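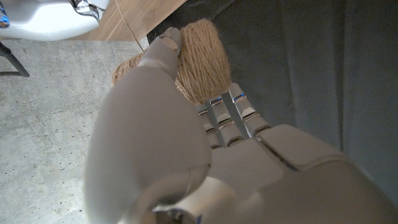

A ball of tan jute twine.

Wollico Garden Supply
Twine and Ties: Frequently Asked Questions

Which twine should I use for tomatoes?
Three-ply jute is fine for most varieties. For heavy beefsteaks, or anything grown up a string in a greenhouse, use the Binero sisal. It is rougher on the hands but stretches less.

How long does jute last outdoors?
One growing season in most places. In a wet summer it can start to weaken by September, especially where it touches the soil. If you need ties that stay up for more than a year, such as on espaliered fruit trees, buy the coated wire or the Muvach rubber ties.

Can I compost it?
Yes, if it is undyed and untreated. Cut it into short pieces first or it will wrap around your fork. Green twine is dyed and we don't recommend composting it. Tarred twine should go in the trash.

How much is on a ball?
The small ball holds 482 feet and the large one holds 958 feet. Lengths are measured before winding.

Why does my twine smell?
Jute is softened with oil before it is spun, and some of that smell stays. It fades after a few days in the open air. Sisal has very little smell.

How tight should I tie a stem?
Loose enough to slip a finger between the stem and the twine. Tie a figure eight, with the crossing between the plant and the stake. Check the ties again in midsummer — stems thicken faster than you expect.

Do you sell full cases?
Yes. A case of large balls ships free within the lower 48 states. Smaller orders ship at a flat rate shown at checkout.

Is the Falcão line coming back?
The cotton twine is back in natural only. The colored spools have been discontinued and we have no more in the warehouse.

What is your return policy?
Unopened twine can be returned within 2 months of delivery. We can't take back cut or partly used balls unless there is a fault — if yours is frayed or badly wound, send us a photo and your order number.

When is the order desk open?
From 8 a.m. to 4 p.m. Eastern, with shorter hours from October until the spring catalog goes out.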